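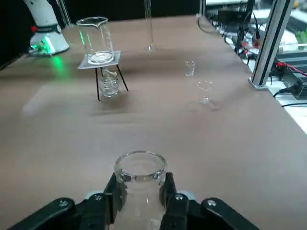
Figure 1. Tripod, plate and glassware on the covered bench.

Setting a Bench for Other People: Glassware Layout for the First-Year Filtration Practical

Ladan Ghorbani and Hooman Rashti
Supervised by Zohreh Ahmadpour
January 2019

1. Why we did this

Every first-year group in Room 308 gets the same practical: make something cloudy, filter it, look pleased. The chemistry is not hard. Getting it done without knocking a beaker onto the floor is harder, and the department's breakage book makes sad reading. Our project was to find a layout for the glassware that a nervous person can work at for 30 minutes and leave in one piece.

We were hoping for a project on catalysts. We got tripods.

2. The bench

We covered the tabletop in brown before putting anything on it. Hooman wanted white, on the grounds that it looks more scientific. White would have hidden a white precipitate very nicely, so brown won. Clear glass is hard enough to see on any color, and we learned to look for the highlights on the rims before reaching for anything.

The tall slender piece went to the back. In our first layout it stood at the front, where every sleeve in the building could find it. The tripod went left of the middle, with the larger spouted beaker up on the plate and a smaller one between the legs. Putting a beaker under there is fiddly — the legs are thin and always closer together than you think — so we did it before loading the top.

3. The filtration corner

The funnel needs its own stand, well away from the tripod. We used a square clear plate on thin black legs, with a small beaker underneath to catch what comes through. The filter paper gave more trouble than the rest of the equipment put together. Folded badly, it sits in the funnel like a hat on a cat. Mehrangiz Mahmoudi, who runs the stockroom, showed us her fold twice and then went back to her tea.

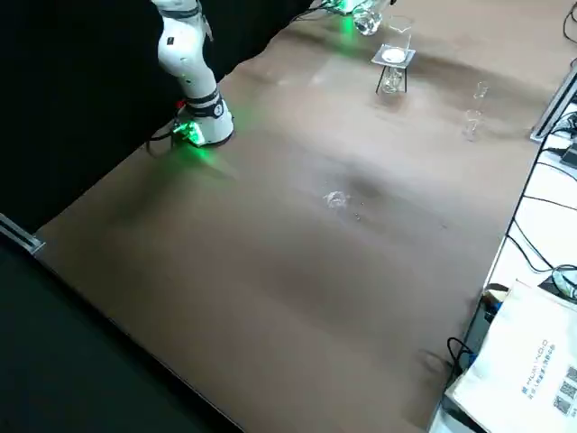 We also settled on keeping the spare small vessels to the right, past the filtration stand. Left-handed students will object, and Ladan, who is left-handed, has objected in writing. A mirrored layout is in the appendix for her and her people.

Clear bits of anything are a menace on a bench like this. A scrap of plastic and a chip of glass look much the same from arm's length, so the rule we wrote for the handout is to treat both as glass and use tweezers.

4. Mixing

The mixing beaker belongs in the center, on the square clear stand, with room on both sides. Pouring from a cup on one side and a test tube on the other is perfectly possible if both are tipped gently and neither hand has to cross the other. Our early drafts had a lot of crossing. Keep the tube close to level until its mouth is near the beaker, and don't hurry because the liquid has gone cloudy. It's supposed to.

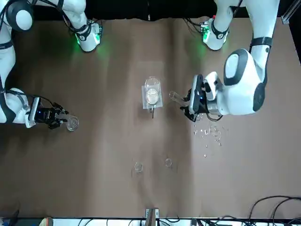

5. What we would change

The clear stand is nearly invisible and should have tape on its edges. The handout should be one page, as 2 is apparently too many to read with goggles on. We would also like a second stand for the filtration corner, and have put in a request to the stockroom, where it has joined the others. The layout goes to the new groups in May.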